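Community > Work & Jobs > Kitchens

Our canteen in Markthorpe is getting an arm to do the cups at the sink. I've washed up there 43 weeks running. Do I retrain or sulk?

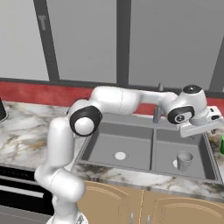
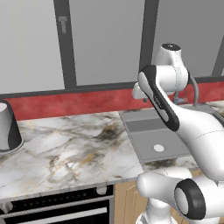
Management says "redeployed." To where, the toaster?

benumen
Ours took the sink and left me everything else. I now do stock, at the same pay. My hands have recovered, my patience hasn't. Get the new duties in writing.

soltani_k
sulk

3 comments · 43 shares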